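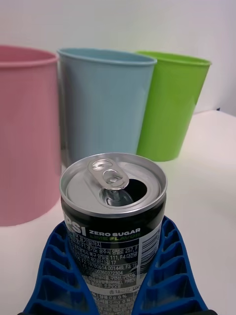 An opened can of Pepsi Zero Sugar, lime flavor, with cups on the table behind it.

Dralten Residence Services @ Rosteo House
1/11
Beverage cans in the shared kitchens: a reminder for all residents and guests. Please read the full thread before the next collection. 05/10/2020

2/11
Cans left on tables and counters are the most frequent item in the kitchen reports for this term. Most are found open, and many still hold some drink. Staff cannot know whether a can has been abandoned or whether its owner has stepped out to take a call.

3/11
From now on, an open can left without its owner will be emptied and recycled at the evening round, which begins at 9. Unopened cans will be moved to the shelf beside the refrigerator and kept there for 6 days.

4/11
Please pour any remaining drink into the sink and run the water for a moment afterward. Do not pour it into the plant containers by the window. Two of the plants on the Hou corridor have already been replaced.

5/11
Rinse the can once. Leave the pull tab attached. Loose tabs fall through the grating of the collection bin and have to be picked out by hand.

6/11
Cans go in the gray bin. Plastic cups go in the clear sack next to it, stacked where possible. Paper cups are general waste in this building, including those marked as recyclable, under the terms of our present collection contract.

7/11
Residents have asked whether cans should be crushed. Please leave them whole. The return machine in the Eten lobby reads the barcode on the side and will reject a can that has been flattened or badly dented. The same applies to the short, slim cans, which the machine does accept.

8/11
A number of the drinks sold in the lobby store are imported and carry their ingredients and nutrition panel mainly in the language of the country of origin. The can shown in the first post has its small print in Korean, with the flavor name in English. Residents with allergies or dietary restrictions who cannot read a label may ask at the front desk for a translated sheet.

9/11
The words "zero sugar" on a can do not mean that it is free of caffeine. The can shown lists caffeine among its ingredients. Please keep this in mind when putting out drinks for a shared event, and set a caffeine-free choice beside them.

10/11
Groups reserving a kitchen remain responsible for the tabletops. Wipe them with the spray provided, including under the cups, before returning the key. Reservations for July open next week and the form now includes a box for the number of drinks expected. The limit for a single event is 215.

11/11
Questions about collection times or the return machine may be sent to the residence office through the usual form. Replies to this thread are not monitored after office hours.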